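Plamen 配信停止理由データセット README

最終更新 09/01/2018

とりあえず置いておきます。整形は後日。急ぎの人は「列の説明」と「既知の問題」だけ読んでください。

概要

メールマガジンの配信停止ページに付けた自由記述欄、その回答をまとめたもの。日本語のみ。2390件。1件1行のTSV。
元は Zesteo の配信基盤を使っている小売系メルマガの停止フォーム。回答は任意なので、書いてくれた人の分しかない。無言で去った人は当然入っていない。ここ大事。停止理由の全体像として使わないこと。

用途として想定しているもの
・短い不満文の分類
・件名の付け方と停止理由の関係を見る
・停止フォームの選択肢を作り直すときの参考
・日本語の短文前処理のテスト

想定していないもの
・個人の再特定(やめてください)
・停止率の推定。分母が入ってません
・他社メルマガとの比較

ファイル構成

plamen_main.tsv 本体
plamen_labels.tsv ラベルのみ、idで結合
plamen_subjects.tsv 直前に届いたメールの件名
split/ 学習用と評価用のid一覧
tools/ 前処理スクリプト。動作確認はPython 3.6のみ
CHANGES.txt 変更履歴、途中から真面目に書いてます

文字コードはUTF-8、BOMなし。改行はLF。Excelで直接開くと化けます。取り込みウィザードから開いてください。

列の説明

id 連番。欠番あり(削除依頼と重複の分)。詰め直す予定なし
text 自由記述の本文。改行は半角スペースに置換ずみ
label 理由ラベル、5種。下記
label2 第二候補。空欄可、ほとんど空欄
subject_id 件名ファイルへのキー。空欄は件名が取れなかったもの
month 回答月のみ。日は落とした
device pc / sp / unknown。User-Agentからの雑な判定なので信用しすぎないこと

ラベル

freq 頻度が多い。「毎日来る」「1日に2通も要らない」など
irrelevant 内容が合わない。「子供服はもう買いません」など
unknown_source 登録した覚えがない
ux 読みにくい、画像が出ない、リンクが踏みにくい
other その他全部。引っ越し、アドレス変更、ただの挨拶もここ

freq と irrelevant の境目はかなり怪しい。「いらないメールが多い」はどっち?と毎回もめた。今の基準では、量を表す語があれば freq を優先、label2 に irrelevant。古い行はこの基準で見直しきれてないです。
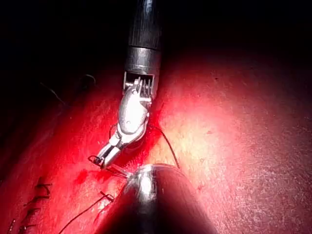
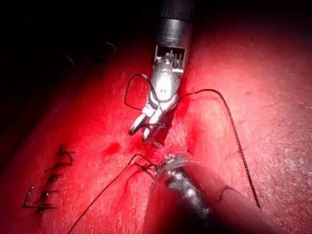

文・データ整備:Plamen 整備担当

収集の経緯

最初は停止フォームの選択肢だけ集計していた。ラジオボタン、一番上が「メールが多すぎる」。そしたら一番上ばかり選ばれる。並び順をランダムにしたら割合が動いたので、選択肢の数字はあまり当てにならないという話になり、自由記述欄を足した。それがこのデータ。

欄の文言は途中で一度変えてます。
旧:「配信停止の理由をお聞かせください」
新:「よろしければ一言どうぞ(空欄でも停止できます)」
切り替えは6月。新しい文言のほうが短文が多く、挨拶も増えた。「お世話になりました」だけの行がやたらある。month が6月の行は新旧が混ざっていて、列では区別できない。すみません、ログを残してなかった。

入力上限は300文字。フォーム側で切っているので、長い苦情は途中で終わっている行がある。末尾が変でも破損ではないです。

前処理

順番どおりに
1 全角英数を半角に、半角カナは全角に
2 URL、メールアドレス、電話番号を置換(<URL> <MAIL> <TEL>)
3 注文番号らしき数字列を <NUM> に
4 人名は目視で <NAME> に
5 完全一致の重複を削除。ただし10文字以下は残す

5の例外は、短い回答だと別人が同じことを書くのが普通だから。「多い」「不要」など。重複に見えても消さないでください。件数が合わなくなります。
絵文字はそのまま。顔文字もそのまま。半角カナを全角にしたせいで一部の顔文字が崩れてます。直し方がわからないので放置中。

ラベル付け

2人で独立に付けて、割れたものは3人目が決めた。3人とも配信業務の経験あり。一致率はちゃんと計算してから載せます。手元の集計は途中の版で取ったもので、今のファイルと合わない。
手順書は Jarmont 社内向けに作ったものを流用。公開版は固有の商品名を抜いてから別途置く予定。

分割

split/train.txt と split/test.txt。同じ件名のメールに対する回答が両方にまたがらないように分けてある。自分で切り直す人は subject_id 単位でどうぞ。行単位でランダムに切ると評価が甘くなります。一度やって喜んで、あとで気づいた。

件名ファイルについて

件名は「停止操作の直前に届いた1通」を機械的に紐づけただけ。その件名が原因で停止したとは限らない。たまっていたメールを整理していて、たまたま一番上にあったものから停止、という人も多いはず。
「【本日終了】」の件名に停止が多いように見えるが、そもそもその件名で送っている通数が多い。通数データは非公開です。なので因果の話はこのデータからはできない。

既知の問題

・id 3000番台の一部で device が全部 unknown。取得スクリプトのミス
・ラベル other が広すぎる。分けたい
・「解除できない」という苦情が混ざっている。停止フォームに書かれているのに停止できていないと感じている人たちで、たぶん反映までの時間差。今は ux に入れてあるが別ラベルにすべきかも
・送信者名についての不満(誰からのメールかわからない)が unknown_source と ux に割れてる
・敬語の強い文を other にしがちな傾向。付け手の癖
・<NAME> の置換もれがまだあるかもしれない。見つけたら本文を貼らずに id だけ知らせてください

プライバシー

アドレス、会員番号、IPは最初から含めていない。回答欄の下に、統計と改善のために利用することを明記。削除依頼が来たら次の版で行ごと落とします。古い版を手元に持っている人は差し替えをお願いします。CHANGES.txt に削除idを書いておくので、それを見て消すだけでも可。

利用条件

研究と社内の改善作業は自由。再配布は不可、URLを案内してください。広告コピーへの原文の転載もだめ。発表などで例文を出すときは、語尾を変えるなど少し崩してもらえると助かります。
引用表記は「Plamen 配信停止理由データセット」で。版も書いてもらえると後で追いやすい。

関連

Asante 開封ログ整形ツール。件名の正規化だけ同じコードを使っている。あちらを更新したらこっちも更新しないといけないのに忘れがち。版がずれていたら Asante のほうが新しいと思ってください。

TODO

other の細分化
一致率の掲載
顔文字の復元
手順書の公開版
tools/ のコメントが英語と日本語まぜこぜなのをどうにかする
件名ファイルの空欄を減らす、元ログが残っていればですが

問い合わせは課題欄へ。返信遅いです。再現手順と版の番号が書いてあるものから先に見まます。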